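Where Do the Scissors Go? Storing Shared Tools in a Student Workroom
Project report, Kakia design studio, 2026-01-07

Our workroom owns more scissors than it has people willing to put them back. For one week in January we logged every time somebody went looking for a pair, and reached 184 searches, a few of which ended in swearing. We then tried 2 ways of storing them: upright in a slotted pen holder (the Pura method) and lying flat on the shelf (the Mägi method, named after the drawer it replaced). 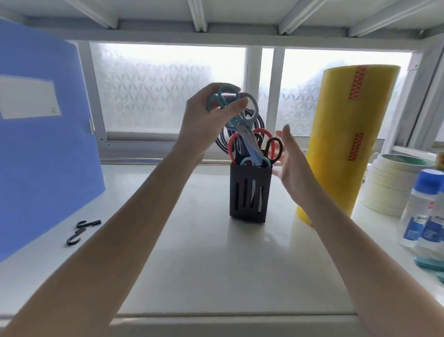 The upright method won on floor space, as any vertical thing will. Its trouble is the handles. With red, black and teal loops all sticking up out of one black holder, color is the only thing telling you which pair you're about to get, and the loops like to hook each other on the way out. Most testers found their pair in up to 30 seconds, a figure that includes untangling.

Flat storage was easier to explain and harder to defend. Every pair is visible until the second one is put on top of it. We also had to agree on blade covers, a discussion that took longer than the testing.

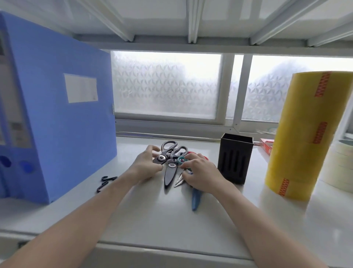

Fig. 2. Three pairs on the shelf, with the S-hooks and box file to the left.

The hooks were meant for a third method, hanging, which we dropped when the rail didn't arrive. We recommend the upright holder, with fewer scissors in it. The group would also like its 700 words on label fonts considered for partial credit.

Recent reports
Stalico: A Stapler Census
Drying Racks for Small Rooms
Pura Shelf Tests, Part 2
Who Took the Tape?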